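### 4.2 Where the small things live

What people told us about their worktops delighted us. We had gone into the Jidia households expecting to hear about cupboards, and came out with 52 kitchen diaries in which the counter was the real centre of the home - the place for post, keys, seedlings and half-finished homework. Diary entries came to 1,125 in all, and the word "counter" turns up far more often than "table". The corner is a particular favourite. In L-shaped kitchens, diarists wrote of it as a resting place for things in daily use (Fig. 3), and several had a private name for it.

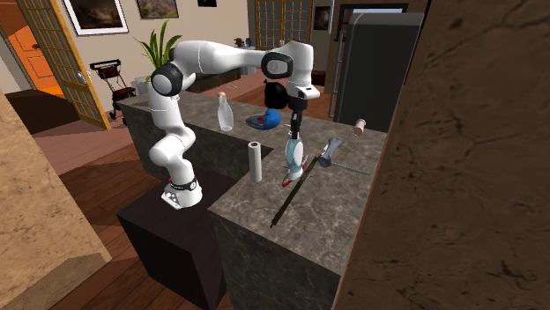

**Figure 3.** Kitchen counter with a marble top and an upright object standing on it.

Diarists in Quezada, where the kitchens are narrower, had a lovely habit we did not see elsewhere. They cleared the worktop fully once a day, usually just before the evening meal, and let it fill up again by morning. We call this the tidal counter. It was recorded in 11 homes, and in 4 of them the clearing was done by a child, who was often very proud of the job. Espinoza's coding scheme had no slot for it at first, so the May entries were read again from the start.

Reach matters too, and it came up in the diaries more as a feeling than as a distance. People spoke of things being "to hand" or "a stretch", and the same shelf could be both, depending on the hour and who was cooking.
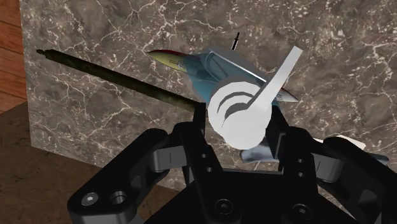
Fereshteh Pakzad wrote in the margin of our draft that "to hand" may mean something rather different in homes where two people cook at once, and she is surely right. Shared cooking was noted only in passing in the Quezada diaries, so we return to it in Section 5 with the Steltov interviews, which are wonderfully rich on the subject.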